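3.2 Shared tables and what gets left on them

The second strand of the fieldwork was the table itself. Participants kept a short log of anything that stayed on a shared work table past the end of a sitting - food, cables, stationery, mail, whatever. Rosalie Wyss did the first round of coding, Ingeborg Lanz the second. Disagreements were talked through, mostly over what counts as "put down" and what counts as "stored".

Three codes held up. Transit items (on the way somewhere else). Anchor items (mark a place as taken). Residue (no one claims it, no one moves it). Food moved between all three, sometimes within a morning. Fruit was the hardest. A banana beside a keyboard might be breakfast, or it might be a way of holding a seat, and the log entries seldom said which.

Cords gave the most trouble after that. Participants rarely logged a cord as a thing in its own right. It went down as part of the mouse, or the charger, and so the area it took up dropped out of the record. We went back and added a seperate line for it in May.

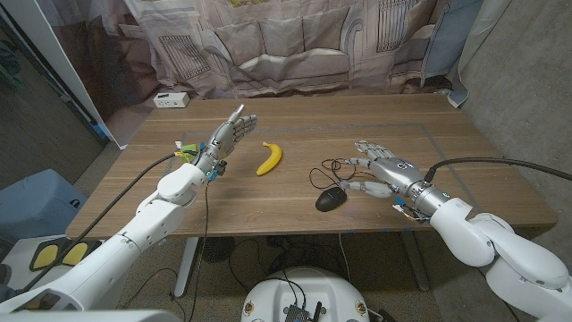
Reading time: 13 min | 3000 words

Figure 4. Banana and black computer mouse on a wood-grain table, with thin black cord looped over the surface. Faint outline and small blue tape markings on the tabletop; white power strip at the far left back corner.

Figure 4 has the mix we kept running into. Fruit, mouse, cord, all on one surface. The mouse itself has a small footprint, the cord is another matter - it loops across the surface and makes the stretch next to the mouse awkward to use for anything flat, paper especially. Under the original scheme it would of been logged as a single item.

The marked outline bears on a point from Section 2. Marked areas were read as rules by some participants and as decoration by others. At the Kandunitz site people put mugs down straight across the line. At Plidside they didn't, and two log entries there complain about a lunch bag "over the border". No instructions were given at either site, so the difference is local habit as far as we can tell.

Power strips on the tabletop were coded as fixtures, same as lamps. Wyss argued for anchor items, on the grounds that people sit where the outlets are. Fair point, not resolved. We left the code alone and flagged the entries.

Limits. Logs were self-reported and patchy in the afternoons. Colour of items was recorded at one site only. Clean-up times were not recorded at all, which we'd change in a repeat study.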